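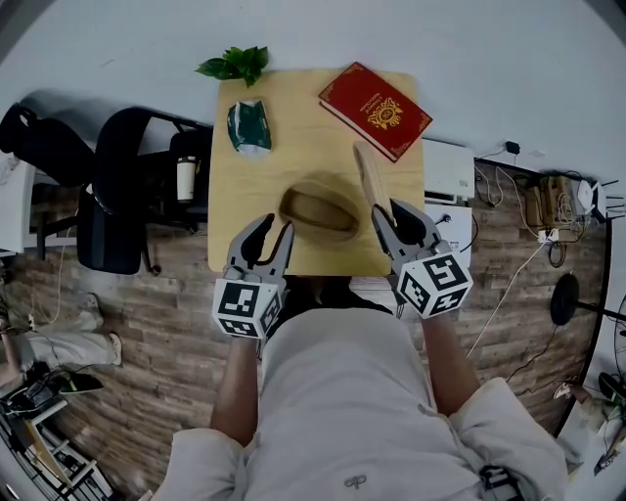

Última modificación: 11 de septiembre de 2024

Proyecto Rokby: comparación de dos pinzas de mano para la recogida de demostraciones
Informe final de la asignatura de Robótica Aplicada

Por qué elegimos este tema

Cuando en mayo nos tocó escoger proyecto, casi todo el grupo quería trabajar con el brazo y muy pocos con las pinzas de mano, que a primera vista parecen un juguete. Nosotras nos quedamos con las pinzas, en parte por cabezonería, y la verdad es que les hemos cogido mucho cariño. La pregunta era sencilla de formular y bastante menos sencilla de responder: ¿cambia la calidad de una demostración según las almohadillas que lleven los dedos? Para averiguarlo comparamos dos juegos, el Maltness, más blando, y el Unulwood, más rígido y con el dibujo más marcado.

Montaje

Trabajamos siempre con dos pinzas, una en cada mano, y con un cubo de marcadores fiduciales en cada una, del que sacamos la posición y la orientación. Además de la cámara de la cabeza hay otra en la propia pinza, con un objetivo muy angular. La mesa es cuadrada, de madera clara, y sobre ella poníamos objetos lo más distintos posible: un libro de tapa dura, un paquete arrugado, un palo largo de madera... Queríamos cosas gruesas y cosas finas, cosas que ceden y cosas que no (y también, por qué no decirlo, cosas que teníamos a mano).

El programa que sincroniza los vídeos se llama Rutherford y lo heredamos del curso anterior. Nos costó casi dos semanas entenderlo, porque guardaba los tiempos de cada cámara en un formato distinto, pero una vez arreglado eso se portó de maravilla.

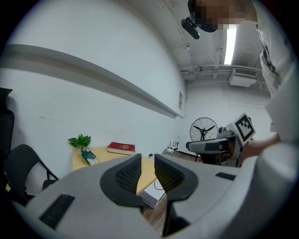
Lo que más nos preocupaba al principio era perder de vista los marcadores. Si uno gira mucho la muñeca, el cubo queda de canto respecto a la cámara de la cabeza y la estimación empieza a temblar. Aprendimos a mover los brazos un poco más despacio y a acercarnos al objeto con los dedos ya abiertos, y con eso las trayectorias salieron bastante más limpias. La cámara de la pinza, en cambio, casi siempre ve lo que hay entre los dedos, aunque deforma mucho los bordes y hubo que calibrarla con paciencia.

Resultados

Grabamos 78 demostraciones. Descartamos 12, casi todas por saltos en el seguimiento, y las demás pasaron al análisis. Con las almohadillas Maltness el palo se sujetaba mejor y hacían falta menos correcciones; con las Unulwood nos fue mejor con el libro, que pesa más y se escurría entre las blandas. Con el paquete no encontramos una diferencia que nos atrevamos a defender.

En la parte de seguimiento usamos 2949 fotogramas etiquetados a mano, y en 2185 de ellos se reconocían a la vez los dos cubos. Esperábamos una cifra más alta. Creemos que influyó la luz del techo, que se refleja en las caras blancas, pero no llegamos a comprobarlo y preferimos dejarlo como sospecha.

Pendiente

Nos habría gustado repetir las pruebas con otra persona, porque todas las tomas del análisis son de la misma y seguro que hay manías suyas metidas en los datos. También queda por probar una almohadilla distinta en cada dedo, idea que surgió el último día y que ya no dio tiempo a montar. Las piezas y las notas de calibración están en el armario del laboratorio, en la caja con la etiqueta Rokby, por si algún grupo del curso que viene se anima a seguir.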